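Search this guide Enter keyword Go

Section 4. Padlocks, Keys and Tags

The Istora storage cabinet can be closed with a small padlock through the door hasp. Set up the lock before you fill the shelves.

Preparing the lock

1. Clear a flat table and wipe it down. Lay the padlock on its back.

2. Turn the key and pull the shackle open. If it sticks, put one drop of lock oil in the keyway and wait 15 minutes.

3. Write the cabinet number on the label supplied and place it on the body of the lock.

4. Cover the label with clear tape. Press from the center outward. Wrinkles do no harm as long as the number can be read.

Caution: Keep tape away from the shackle holes and the keyway.

5. Put a colored tag on the key ring. Red is used for cabinets 96 through 139. See Section 2 for the other colors.

Fitting the lock

6. Close both doors and line up the two halves of the hasp.

7. Pass the shackle through from the front and press it down until it clicks. Pull once to check.

Note: If the doors do not meet, adjust the lower hinge as shown in Section 3. Do not force the shackle.

8. Enter the tag color and cabinet number on the key sheet inside the back cover.

Spare labels and tags are in Netosach parts bag 147. When you have finished, put the lock away and check the table for loose parts.

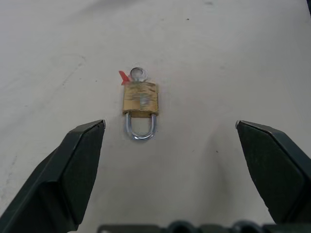
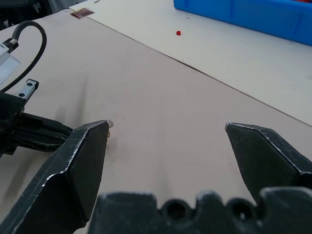 First picture: brass padlock with key ring and red tag. Second picture: tabletop with seam between sections.

Related sections
Section 2. Tag Colors
Section 3. Adjusting the Hinges
Section 5. Replacing a Lost Key

Copyright Sovix | Contact | Back to top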